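Motalbridge Community Kitchen and Meals Program
Progress report to the Feltard Fund
Reporting period: February to June
Prepared by Sarmīte Zariņš, Program Manager

1. Purpose of this report

This report sets out progress against the funding agreement for the second half of the grant year. It covers meal delivery, the shared lunch, food safety training, spending and the matters on which we ask the Fund's guidance. Figures are taken from the kitchen register and were closed off at the end of June.

2. Meals delivered

The program delivered 2000 meals to households in Motalbridge and Pirihi during the period. This meets the target in the agreement. Deliveries to Pirihi began in March, one month later than planned, while we waited for the council to confirm parking for the van behind the hall.

At the end of June, 175 people were registered for home delivery. Most are over 70 and live alone. New referrals came mainly from the two medical clinics and from the district nurses. We closed the list to new referrals for two weeks in April, when both regular drivers were on leave, and reopened it as soon as relief drivers were rostered.

Soft and low-salt meals were added to the menu in May. Demand was higher than we had allowed for. The cooks now prepare soft meals first thing in the morning so that they can be cooled, labelled and packed before the main run leaves at 11.30 am.

3. Shared lunch

The weekly shared lunch continued at the Motalbridge hall, with a total attendance of 808 over the period. Attendance fell during the wet weeks in May and recovered in June, after the minibus timetable was changed to include a stop at the library.

Participants asked for a later start and a longer sitting. Lunch is now served at 12.30 pm and the hall stays open until 3 pm. Several participants have begun staying on for cards. The hall charges us for the extra hour, and this has been met from the venue line.

4. Food safety and training

Tayla Tipoki, Kitchen Coordinator, completed the food safety supervisor course in March and has since trained all kitchen staff in allergen handling. The council inspection in April raised two minor items: a worn seal on the second fridge and the lack of a date on some decanted dry goods. Both were fixed within the week and the inspector has closed the file.

Written procedures for cooling and reheating were revised and are kept in a folder beside the cool room door. Temperature records were complete for every cooking day.

5. Equipment and tableware

The old tableware at the hall was chipped and of mixed sizes, and it did not stack safely in the dishwasher racks. With the Fund's approval, the remaining equipment money was moved to tableware. We compared three suppliers and chose the Zundex range on price and on the availability of single replacements. An order for 158 pieces was placed in May and delivered in two lots. The chipped items have been withdrawn from use.

Tables at the hall were also checked. Four had loose legs and were repaired by the hall's own maintenance contractor at no cost to the program.
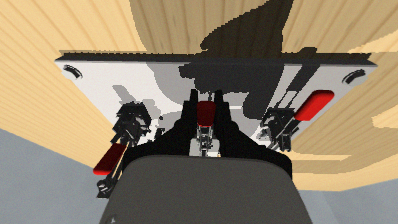

Pale plate on a light wooden table.

6. Finance

Spending for the period was within budget overall. Fuel was over its allocation as a result of the Pirihi run, and the overspend was covered by savings in casual wages. Food costs rose in every month of the period, with the largest increases in dairy and eggs. We have moved to a fortnightly order for dry goods, and this has brought the delivery charges down.

A full statement will be supplied with the audited accounts.

7. Risks and matters for guidance

The van is due for major service in the coming period and will be off the road for several days. A hire vehicle has been quoted and included in the forward budget.

The hall lease ends in December. The council has told us it intends to renew but has not yet put terms in writing. We would welcome the Fund's advice on whether a letter of support could be provided.

We also ask the Fund to consider allowing fuel and vehicle costs to be reported as one line from July.

8. Next period

Work planned for the next period includes a survey of home delivery clients, a revised winter menu and a second training day for drivers. The next report will be submitted in December.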